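3 小型充电类产品在家庭中的滞留与分类投放

3.1 研究对象与类别界定

本节讨论无线耳机充电盒等内置锂离子电池的小型产品在停止使用之后、进入回收渠道之前的阶段。既有文献多以手机和笔记本电脑为对象,滞留时间按整机寿命分布函数估计,再由销售量推算各年度的废弃量。该做法用于小型产品时有两处困难。第一,小型产品常由多个可独立失效的部件组成,耳机本体、充电盒、线缆的停用时间并不一致,“整机寿命”缺乏明确的终点。第二,小型产品占用的存放空间很少,住户没有处置的压力,停用与投放之间的间隔受搬家、整理抽屉等偶然事件支配,难以用单峰分布描述。

为便于编码,本文将调查范围内的产品分为7类:无线耳机及充电盒、智能手环与手表、移动电源、电动牙刷、电动剃须刀、便携音箱、其他带内置电池的小件。划分依据为住户能否在不借助工具的情况下识别并报告该产品,未采用电池化学体系或额定容量作为标准。预调查中,住户对电池类型的回答与实物核对结果之间差异较大,若以此分类,误差将直接进入后续估计。

无线耳机及充电盒在各类中较为特殊。充电盒本身含有一块电池,左右耳机各含一块,三者容量不同,拆解后进入同一处理流程。住户往往只把耳机视为“电子产品”,把充电盒视为包装或附件,因此在问卷中需单独列项。预调查的第一版问卷未作区分,访谈员Sabine Reuter在回访记录中指出,多名受访者报告“没有旧耳机”,但在被问及充电盒时又给出肯定回答。正式问卷据此拆为两题,并在题干旁列出盒盖闭合与开启两种状态的说明。充电盒的外形见图3。

图3 白色无线耳机充电盒
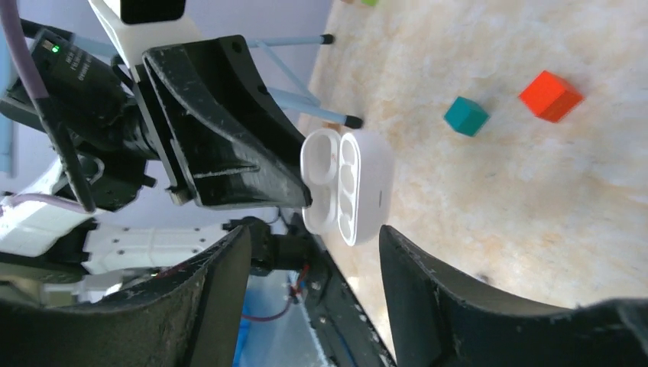
拆题之后,两项回答的一致性明显提高,但仍有一部分住户把尚在使用的充电盒计入停用数量,原因多为盒内仅剩一侧耳机。对于这种情况,本文的处理规则如下:若住户表示仍定期为盒内任一耳机充电,则该充电盒计为在用;若住户表示保留充电盒是为了等待找回或补购另一侧耳机,但近一年内未曾充电,则计为滞留;若住户无法说明最近一次充电的时间,则计为不确定,在主要分析中剔除,在敏感性分析中分别按在用与滞留各计算一次。该规则由Feng-yi Yeh与Arne Bauerfeind分别对同一批开放式回答进行试编码后确定,分歧条目经讨论归并。

3.2 抽样与数据收集

调查在Plullcombe与Wumby两地进行。两地均实行分类投放,但小型电子产品的收集方式不同:Plullcombe在超市出入口设置固定回收箱,Wumby由流动收集车按季度进入居住区,住户须在指定时段将物品交至车旁。两地的住宅结构也有差别,Plullcombe以多层公寓为主,Wumby以独立住宅为主,后者通常带有地下室或车库。存放空间与收集方式在两地之间同时变化,本文无法将二者的作用完全分离,相关限制在3.5中说明。

问卷按住址登记簿分层随机寄送,共寄出2,000份,收回有效问卷900份。未答题目超过半数的问卷、同一住址重复提交的问卷以及由商业场所填写的问卷均已剔除。寄送于3月完成,逾期未复者收到一次书面提醒,未进行电话催复。数据库于2023年10月19日锁定,此后收到的问卷未纳入分析。

问卷包括四个部分。第一部分为住户构成与居住年限;第二部分按上述类别逐项询问在用数量、停用数量与停用物品的存放位置;第三部分询问最近一次处置小型电子产品的时间、渠道与动机;第四部分为对回收规则的认知题。认知题采用情景式表述,例如“盒盖铰链断裂但仍可充电的耳机盒应当投放至何处”,备选答案包括固定回收箱、流动收集车、销售门店、金属与塑料混合收集箱、剩余垃圾桶以及“不清楚”。情景式表述的优点在于不要求受访者使用规章中的术语,缺点在于答案可能受具体情景细节影响。为检验这一影响,半数问卷使用“铰链断裂”情景,另外半数使用“外观完好但无法充电”情景,分配随机。

除问卷外,本研究另行收集了实物样本。样本来自两地回收渠道在同一收集周期内接收的耳机充电盒,共290件,由Undero分拣站在人工预分拣环节取出,单独存放于带盖的阻燃容器内。取样时不区分品牌与机型,仅剔除外壳已严重变形、存在短路风险者。被剔除的物品由分拣站按受损锂电池流程处理,未计入样本。

样本登记内容包括外壳颜色与表面状态、盒盖能否闭合、接口类型、盒内是否留有耳机以及是否可见清晰标识。登记时先在盒盖闭合状态下检查外壳与接缝,再打开盒盖检查内腔。外壳表面的划痕仅作有无记录,未分级,因为分拣过程中的碰撞同样会产生划痕,无法据此推断使用强度。内腔中的灰尘、皮脂与金属碎屑按有无分别记录,其中金属碎屑常附着于充电触点附近的磁体上,登记后用非金属镊子取下。

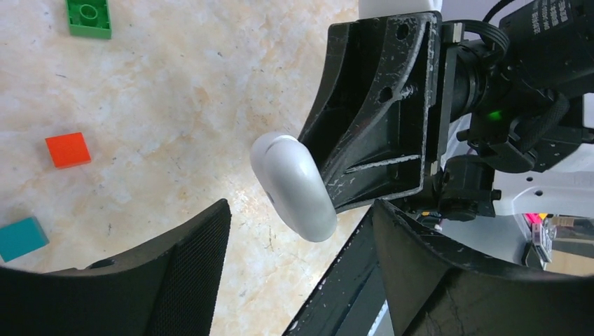 接口类型的登记用于估计产品的大致销售时期。较早的产品多采用微型接口,较晚的产品多采用可正反插接的接口,二者之间有一段并存期,因此接口类型只能给出区间,不能给出具体年份。标识清晰的样本另以公开的上市信息校正。标识磨损的样本若仅凭外形判断机型,不同登记者之间的一致性较低,本文对此类样本不作机型归属,只保留接口区间。Bayu Yeoh对全部登记表进行了复核,发现的问题主要是同一编号下重复录入以及耳机遗留状态的漏填,均已对照实物更正。

3.3 滞留数量与存放位置

在全部类别中,耳机充电盒的滞留比例高于移动电源与电动牙刷,与智能手环接近。住户报告的存放位置以抽屉为主,其次为书桌表面的收纳容器、旧手机包装盒以及随身包的夹层。与其他类别相比,充电盒的存放位置更为分散,同一住户的多个充电盒常不在一处。这一特征对问卷数据的质量有直接影响:受访者凭记忆填写时容易遗漏,低报的可能性大于高报。回访时,访谈员请住户当场查看抽屉后重新填写,修正后的数量多数上升,少数不变,下降者仅见于误将充电底座或助听器盒计入的情况。

存放位置与滞留时间之间存在一定联系。存放于书桌表面或随身包中的充电盒,住户通常能够说出停用的时间和原因;存放于抽屉深处或地下室的充电盒,住户往往只能给出“搬来之前”或“换手机那年”等相对时间。本文将相对时间换算为区间,再以区间删失数据的方法估计分布。以搬家为参照的区间依据第一部分中的居住年限确定,以更换手机为参照的区间较宽,在估计中的权重相应较低。

关于停用原因,回答集中于三种情形:一侧耳机丢失、电池续航下降、随手机更换而购买新品。前两种情形下,住户保留充电盒的理由多与“也许还能用”有关;第三种情形下,旧充电盒与旧耳机一并保留,且常被描述为备用。Wiegand在对Sauerland地区的先行调查中将备用动机与遗忘合并为同一类别,本文认为二者应当分开。备用动机下的物品若定期取出充电,其电池状态与完全闲置者不同,进入回收渠道后的残余电量也不同,对运输与暂存环节的安全要求因而有别。

两地之间的比较显示,Wumby住户报告的停用物品数量较多,但其中有处置计划的比例也较高。部分住户表示已将物品集中放入一个盒子,等待收集车到来。Plullcombe住户则较少提前集中,处置行为多与购物同时发生,单次投放的件数较少。若仅以家中存量衡量收集方式的效果,流动收集会显得不利;若同时考虑集中待投的部分,两种方式的差距缩小。现有存量调查通常不区分“闲置”与“待投”,本文建议在后续问卷中增设该项。

3.4 实物样本与问卷结果的对照

实物样本用于检验问卷回答中两项难以自行验证的内容,即停用时盒内是否留有耳机,以及投放时电池是否仍有电量。

关于前一项,样本中留有两侧耳机、仅留一侧耳机与空盒三种状态均有出现。空盒的占比高于问卷推算值。可能的解释有两种:住户在投放前取出了仍可使用的耳机;或者耳机在投放、运输与预分拣过程中脱落。盒盖无法闭合的样本中空盒更多,与后一种解释相符,但不足以排除前一种。分拣站的散落件箱中收集到若干单只耳机,由于无法与具体充电盒配对,本文未将其并入样本。

关于后一项,残余电量以开盖后指示灯是否点亮作初步判断,随后在拆解前测量电池端电压。指示灯的判断与电压测量之间并不完全一致。部分产品在电压高于保护阈值时仍不点亮,可能为指示电路失效或触发机构污损;另有部分产品需连接外部电源一次后方可恢复响应。因此,以指示灯作为分拣现场的筛查手段会低估带电物品的数量。对于暂存容器的装载上限,宜按全部物品均带电的假设确定。

拆解过程中,外壳的连接方式对所需时间影响最大。采用卡扣连接的外壳可沿接缝撬开,采用胶接的外壳需要局部加热或切割,后者增加了刺穿电池的风险。圆弧形外壳在夹具中不易固定,操作者倾向于徒手握持,这一做法在安全规程中应予禁止。试拆阶段使用平口台钳时,外壳受力后滑移,改用带软质衬垫的弧形托座后滑移减少,但不同机型的外形差异使托座需要频繁更换。对于处理量较小的分拣站,机型识别与托座更换所占用的时间可能超过拆解本身,整盒送交具备破碎与惰性气体保护条件的处理厂更为可行。

认知题的结果与实物渠道的构成大体吻合。在“铰链断裂”情景下,选择剩余垃圾桶的住户多于“外观完好但无法充电”情景,表明可见的机械损坏会促使住户将物品归入普通废弃物。两种情景下选择“不清楚”的比例相近。选择销售门店者在两地均属少数,尽管门店在两地都承担接收义务。访谈中,多名住户表示不知道小件物品可以在不购买新品的情况下交回。

3.5 限制

本节结果受以下因素限制。其一,问卷回收者与未回收者在居住年限上可能存在差异,加权只能部分修正。其二,实物样本取自一个收集周期,未能反映季节变化,年末购物期之后的投放结构可能不同。其三,存放空间与收集方式在两地之间共变,前述比较不宜解释为收集方式的因果作用。其四,剔除严重变形的物品使样本偏向机械状态较好者,据此得到的空盒占比与盒盖失效比例均可能偏低。其五,接口区间仅适用于有线充电接口,仅支持无线充电的产品未获得时期估计,在相关分析中按缺失处理。

此外,滞留状态的判定依赖受访者对最近一次充电时间的回忆。敏感性分析中,将不确定条目全部计为在用或全部计为滞留,各类别之间的排序未发生改变,但耳机充电盒与智能手环之间的差距随处理方式变动,本文对二者的先后不作结论。
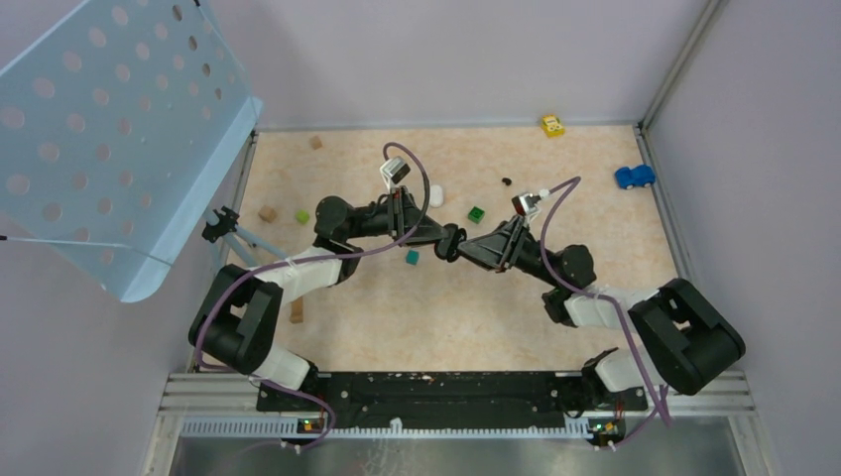
4 收集点布局对投放频率的影响

上一节的存量数据提示,投放行为与日常出行的重合程度可能比回收规则的认知更能解释住户之间的差异。本节以住址至最近收集点的步行距离为主要自变量,以住户报告的最近一次投放时间为因变量,对两地数据分别建模。距离按路网计算,流动收集车的停靠点按其公布的时刻表计入,仅在停靠时段内视为可达。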